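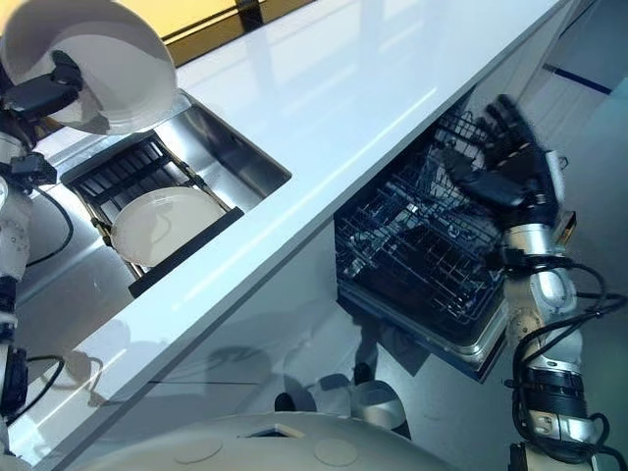

A white bowl over a long white countertop.

The Jasberg winter fitness challenge wrapped up last night, and I'm still a little sore and a lot happy. Ten weeks, two weigh-ins, one very squeaky rowing machine, and I finished the whole thing! I signed up mostly so my sister would stop texting me the link.

For anyone who missed my earlier posts, this is the challenge that Putel Fitness runs out of the old bowling alley on Arthur Street. You get a starting check, a training plan and a group class twice a week, and at the end there's another check to see what changed. Last year 21 people stuck it out to the end. This year it was 82, which is a huge jump for a town our size, and you could feel it in the parking lot (I parked behind the bank more than once).

The big news from the wrap-up is that the challenge is coming back in September, and it's going to look different. Putel is dropping the weight loss ranking. The winner used to be whoever lost the biggest share of their body weight, and the board by the front desk showed everybody's standing. Next time you'll pick your own goal at the starting check – a faster mile, a first pull-up, better blood pressure, more weight on the bar – and the coaches will score you on how far you moved toward it. Weight can still be your goal if you want it to be. It just won't go on the board.

I clapped pretty loud at that one. I lost 10 pounds myself, and I'm glad about it, but what I really wanted was to walk up the hill from the library without stopping to pretend I was looking at my phone. I can do that now, and there was no spot on the board for it.

Top score this time went to Hsin-yi Tsai, who also got the longest cheer of the night. She thanked the 6 a.m. crew by name and then sat down again before the coaches could get her to make a speech. Good for her. The prize is a year's membership plus a gift card for new shoes.

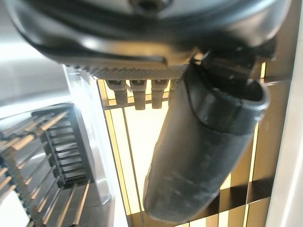

Hsin-yi told me afterward that she would have picked the mile if the new rules had been in place, and that she plans to come back in the fall to do just that. She said the first two weeks were the worst of it and that she nearly quit over the lunges. Same here! Those walking lunges with the sandbag can stay in the bowling alley forever as far as I'm concerned.

A few other things from the evening. The twice-a-week classes will keep going through spring for anybody who did the challenge, at the same price. The early class is almost full, so if you want mornings, get your name in soon. There will also be a beginner strength class, chairs allowed, aimed at folks who haven't been in a gym for a long time or ever. And everyone will log their workouts in the Etach app from now on. The paper sheets are going away. I liked my paper sheet, with all its coffee rings, but I'll try to be a grown-up about it.

Sign-up for the September round opens this summer at the front desk. The fee hasn't been set yet – I asked twice – and you don't have to be a member to join. Bring sneakers and a water bottle to your starting check, and plan on it taking most of an hour, with the mobility test at the end being the part where everybody groans.

I'll be back for it, and yes, my sister is signing up this time too. I've already texted her the link.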